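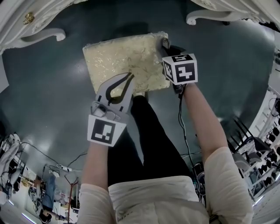

Svetozár Murín wrote that the shine on these cushions is just the coating and that I should throw the whole thing in the washer on warm. That was under my last post, and before I do something I can't undo I wanted to ask a few more of you.

So, the cushion. It's a flat rectangular one, creamy yellow, quilted, with that slightly plastic sheen. It lives in a room with a dark green glossy floor and fancy white carved furniture, and it looks kind of sad and wrinkled in there. I use it as a floor cushion, mostly for sitting and sorting stuff out of the drawers. It came in a box of things from my aunt's place in Hendstead back in November, no tag, no zipper that I can find.

Three things I'd like to know. Can I get the wrinkles out without melting the cover? How do I stop it sliding all over the place on a shiny floor? And is it worth saving at all, or should I just buy a plain foam pad and be done with it?

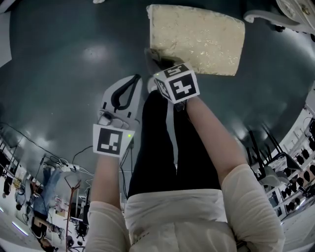

I do like sitting right down on the floor with my legs stretched out, so whatever I end up with has to be okay under me for an hour or two. My knees are fine, my tailbone complains. I've tried a folded blanket and it goes flat in no time. I also don't want anything with a rubber back that leaves marks, because my sister had a bath mat do that to her floor in Utance and the ghost of it is still there!

Oh, and no iron in this house, only a little hand steamer. Budget is small. Thanks in advance for reading all this – I know it's a lot of words for one cushion.

Posted Saturday, December 27, 2025

gurton_attic

Please don't put it in the washer yet. If there's no zipper, the filling goes in along with the cover, and if it's foam it'll hold water like crazy and take days to dry. I did this to a bench pad in 2000 and it smelled like a pond until I tossed it.

For the wrinkles, try the boring way first. Lay it flat, put a clean cotton sheet over it, and stack some heavy books on top overnight. If that doesn't do it, use the steamer through the sheet, on low, and keep it moving. Test on the underside near a corner. A shiny cover could be all kinds of things and some of them go tacky with heat, so if the corner feels even a little sticky, quit right there and go back to the books.

Cleaning: damp cloth, one drop of dish soap, wipe, then wipe again with plain water. Stand it on its edge to dry and turn it over after lunch.

For the sliding I'd get a piece of felt-type rug pad and cut it a bit smaller than the cushion so it doesn't peek out. No rubber that way. You'll want to vacuum the floor first or the grit gets under there and scratches.

Keep it, I say. If it's too thin to sit on, put a foam pad underneath and use this one as the top layer.

pella12

just buy a new one, they're cheap. I got mine at Csizmadia for 13 bucks and it's fine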